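Claltatside Three-Wall Booth: Owner's Guide
Section 4. Fitting the Base, the Walls and the Cover Sheets
August
By Nuno Pacheco

You have reached Section 4, so the two rear posts are standing and the screws left over from Section 3 are in the bag marked SPARE. If you have more screws left over than the bag will hold, please go back to Section 3. The posts will hold the walls either way, but for different lengths of time.

Set aside an afternoon. The base takes a few minutes, the walls take a little longer, and the cover sheets take whatever is left of the day.

What you need for this section

Base board (part 412)
Back wall, left wall, right wall
Clips, 9
Sasik cover sheets, one for each wall
Bottle of Lultari paste and the flat brush
A clean cloth, and a second one for when the first is full of paste
A pencil
A damp sponge

The brush supplied is fine for the paste. It is not fine for anything else, as customers who have tried to varnish a door with it have written to tell us.

4A. Choosing and preparing the base board

Part 412 comes flat in the box with a paper sheet on each side. Peel off both sheets before you do anything. The lower one is easy to forget, and it will make the board slide like a tray of drinks.

1. Lay the board on the floor or on a table bigger than the board. A bed is bigger than the board and is still a bad choice.

2. Wipe both faces with a barely damp sponge and let them dry. Wipe in the direction of the grain.

3. Look along the surface with a lamp held low to one side. You are checking for raised fibers, dents and anything that catches a fingernail.

4. Decide which face goes up. Either will do. Put the one you like less underneath and don't think about it again.
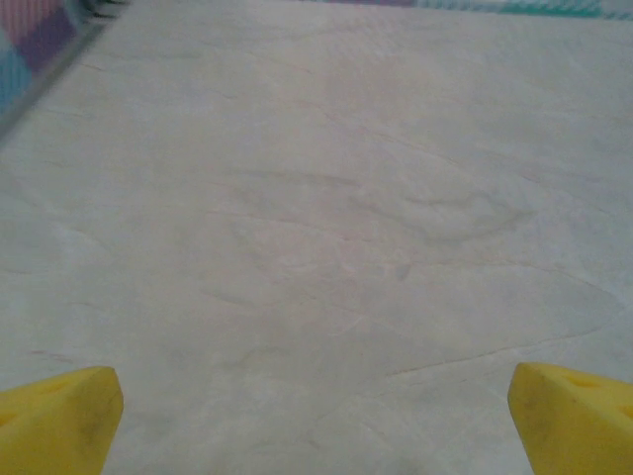
Grain is the subject of more letters to us than any other part of the booth, including the clips. People expect a pale board to be blank, and then they get it under a lamp and find it has been drawing on itself. Long curving streaks are normal, and so is an oval swirl like the one right of center, with its darker loops running around like a contour map of a very small hill. The fine line below the swirl is the sort of thing to check by touch. Run a fingernail across any line like it, from the near side to the far side. If the nail glides over, you have grain and may carry on. If it catches, turn the board and check the other face.

5. If a line catches on both faces, press gently on either side of it. A board that flexes along the line should be exchanged. A board that doesn't flex can be used, with the line turned to wherever you'll be least annoyed by it.

6. Sand only where you felt a raised fiber, and use the finest paper you own. Stop before you think you should. Light boards show every enthusiastic sanding as a shiny patch, and the only cure for a shiny patch is to sand the whole board to match it.

Note: Do not oil the board. Oil turns a pale surface the color of toast in places and leaves it alone in others. Clear wax is all right if you must, but allow it a full night before fitting the walls.

Note: The tint will change somewhat in a sunny room. If you leave a mug on the board for the whole of that process, you'll have a permanent picture of the mug.

4B. Fitting the base

1. Carry the board in from the open front, tilted, with the back edge low. Get help if you have short arms or a narrow room.

2. Push the back edge against both rear posts. You should feel it touch them at the same moment. If it touches one and swings, a post has been fitted out of square, and your assistant will now remember saying so.

3. Lower the front edge. Keep your fingers out from under it. There is no reason to hurry this step and a good reason, on the end of each hand, to take it slowly.

4. Press down on each corner in turn. A rocking corner means that the feet need adjusting (see Section 2). Folded cardboard also works and we will not be checking.

Caution: Do not stand on the board to reach the tops of the posts. It is a work surface. Two of our own staff have established this.

4C. Covering the walls

Cover the walls before you fit them. It can be done afterward, by reaching in from the front with a paste brush and a strong sense of grievance, but the rear corners will never be as neat.

The Sasik sheets come in plain gray, plain cream and the pastel plaid. Plain is easier. The plaid is made up of squares with diagonal stripes inside them, in pink, teal, orange, purple, yellow and white, and it shows a crooked edge from across the room. Nearly everyone orders the plaid.

1. Lay the back wall flat with the smooth side up. Do the back wall first. It's the one you'll look at most, and your patience is at its best.

2. Place the sheet on the wall dry and line up a row of squares with the top edge. Use the top edge only. The bottom edge will be hidden by the board, and the sides can be trimmed.

3. Mark the position lightly with the pencil at both top corners.

4. Lift the sheet away, brush a thin coat of Lultari paste over the top 9 inches of the wall, and set the sheet back on its marks.

5. Smooth from the middle outward with the cloth. Chase the bubbles to the nearest side. Any bubble chased toward the middle will be joined by friends.

6. Fold the loose part of the sheet back, paste the next stretch, and keep going down the wall.

7. Trim the sides with a sharp blade once the paste has set. If you trim while the sheet is damp, it will drag and tear, usually through the middle of a pink square, where everybody will see it.

8. Repeat for the left and right walls. Before pasting, stand each one next to the back wall and slide its sheet up or down until the rows look level with each other.

Note: Perfect matching at both rear corners is possible. I have managed it once, on a booth that was then sold. On the second corner, aim for rows that agree in height and let the stripes go where they like.

Note: Paste on the printed side wipes off with the damp sponge if you get to it right away. After an hour it is part of the pattern.

4D. Standing the walls up

1. Fit the back wall between the rear posts with three clips, one at the top, one in the middle and one at the bottom. Push each clip until it clicks. A clip that doesn't click is upside down.

2. Bring in the left wall and fasten it to its rear post with three more clips, working from the bottom up.

3. Do the same on the right with the last three.

4. Step back and look at the booth from the front. The side walls should stand upright and meet the board without a gap. A gap that you can slide a coin into is acceptable. A gap that the coin falls through is not, and you'll want to loosen the bottom clip on that side and press the wall inward before closing it again.

5. Check the color in the light you'll be using. Busy walls make small things harder to find, so try the booth with something little and bright. A yellow trinket on a thin silvery chain with a blue-and-white charm on the end makes a fair test: the yellow part stands out against nearly anything, while the chain and the charm have to compete with every pastel square behind them. If you lose sight of the chain, bring the lamp forward or move whatever you're looking at farther from the back wall.

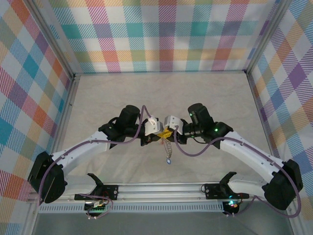
4E. Living with it

Dust the walls with a dry cloth, top to bottom. The plaid hides dust very well and you may be tempted to take advantage of this. The base board hides nothing.

Wipe the board after use. For a dark smudge, try a soft white eraser first and the damp sponge second. Colored erasers remove the smudge and leave a larger one in their own color.

Small items with chains should be put away in something with a lid. A chain left on the board will work its way under the back wall, and getting it out means undoing the bottom clips. Charms get wedged in the same gap and are harder to pull out, so push them through from the front with a strip of stiff card and collect them behind the booth.

If a sheet lifts at a corner, put a dab of paste under it on the tip of a toothpick, press it down with the cloth, and hold it while you count slowly to whatever you consider a long time. Then hold it a little longer.

Replacing a cover sheet

1. Take the wall off the booth. Undo the clips from the top down and keep a hand on the wall when you reach the last one.

2. Dampen the old sheet all over, leave it until it softens, and peel from one top corner.

3. Sponge off the old paste. Whatever stays behind will show through the new sheet as a lump.

4. Let the wall dry overnight, lying flat, and start again at step 1 of 4C.

Spare sheets, clips and paste can be ordered singly from Ramalho, who also stock replacement base boards. Quote part 412 for the board, and say whether you want the plaid or one of the plain colors for the sheets. Shelf and lamp bracket fitting continues in Section 5.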